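Switching the Heat Over
12/18/21

The old furnace came out in November and we have now had a few weeks with the heat pump, so I can write down how it went. A couple of people asked in the comments on the insulation post.

The house is a story and a half, built in pieces, with the newest piece being the back bedroom. The furnace was an oil burner in the basement that fed six registers on the first floor and nothing upstairs. Upstairs got whatever came up the stairwell. We used a space heater in the office and wore sweaters.

I got two quotes. The first company wanted to replace the furnace with another furnace and would not talk about anything else. The second was Briditz, a small outfit one town over, and they spent most of a morning in the house. They measured the windows, went into the crawl space, and asked for our oil receipts. Their quote was higher. It also had the line items broken out, so I could see what I was paying for. We went with them.

The equipment is a Granus outdoor unit with two indoor heads, one in the living room and one at the top of the stairs. I had wanted a third head in the back bedroom. The estimator said to wait a winter and see, and that it would be easy to add later. The line set is run so that it can be extended, which he put in writing when I asked.

The work took longer than planned. The outdoor unit sits on a stand at the north corner, and the stand they brought was too short for our snow. They had to come back with a taller one. While we waited, the oil burner was already disconnected and we were down to the space heater and the wood stove. It was not that cold yet, so this was an annoyance more than a problem. If you are scheduling one of these jobs, do it in September.

The electrical side was its own job. Our panel had room for one double breaker and we needed it for this, so the dryer I was hoping to move upstairs will have to wait for a bigger panel. The electrician charged $647, which covered the breaker, the disconnect outside, and the wire between them. The permit was included in that. The inspector came, looked at it for a few minutes, and signed the card.
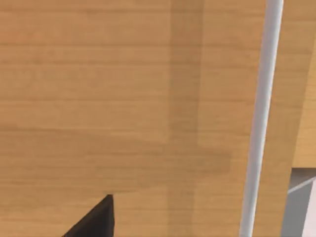

The biggest adjustment has been leaving the thermostat alone. With oil we turned it down at night and back up in the morning, and the burner would roar for half an hour and catch up. The heat pump does not like that. It runs low and steady, and if you let the house drop ten degrees it spends the whole morning getting back. We set it once and leave it. It took me a week to stop touching it.

It is also quiet enough that I kept checking whether it was on. The indoor head in the living room makes a soft fan noise, less than the refrigerator. Outside you can hear the unit if you stand next to it. In a defrost cycle it steams and makes a whooshing sound, and the first time it did this I went out in my slippers to look. The manual explains it on a page I had skipped.

The upstairs is warm now, and I can sit in the office with the door open and no space heater. The back bedroom is cooler than the rest of the house, as predicted, but with the door left open it stays comfortable enough to sleep in. I have not decided about the third head. I would like to see what January does first.

The basement is colder than it used to be. The old furnace leaked a lot of heat down there, and we had been getting a warm basement without knowing it was costing us anything. The pipes along the north wall worried me, so I bought foam sleeves and did the whole run in an afternoon. I also put a cheap Jadico thermometer on the shelf by the washer, the kind that remembers the lowest reading. So far it has stayed well above freezing.

Getting rid of the oil tank was a separate expense that I had not thought much about. There was still oil in it. Petrenko, who had been delivering to us for years, would pump it out but would not give any credit for it. They charged $195 for the pump-out. The tank itself is still in the basement, empty, with the fill pipe capped outside. Cutting it up and hauling it away is a spring project. If your tank is close to empty when you make the switch, you will be better off than we were. We had filled it in the spring when the price looked good.

As for what it costs to run, I only have one full electric bill and I do not want to make much of it. The bill went up, as it should, and the increase was less than we would have spent on oil over the same stretch. But it was a mild stretch. I will post the numbers when I have the whole winter, side by side with last year's oil.

We are keeping the wood stove. The power goes out here every winter, usually for a day, and the heat pump is no use then. The old furnace was no use then either, with its electric blower, so nothing has changed on that front. There is dry wood on the porch and more under the tarp.

Things left to do: clean the filters on both heads (the manual says every two weeks in heavy use, and it only takes rinsing them in the sink), seal the hole where the old flue went through, and find out whether the utility rebate form really needs the original receipt or will take a copy. I have called twice and gotten a different answer each time. The form is due at the end of the month, so I am sending a copy and keeping the original.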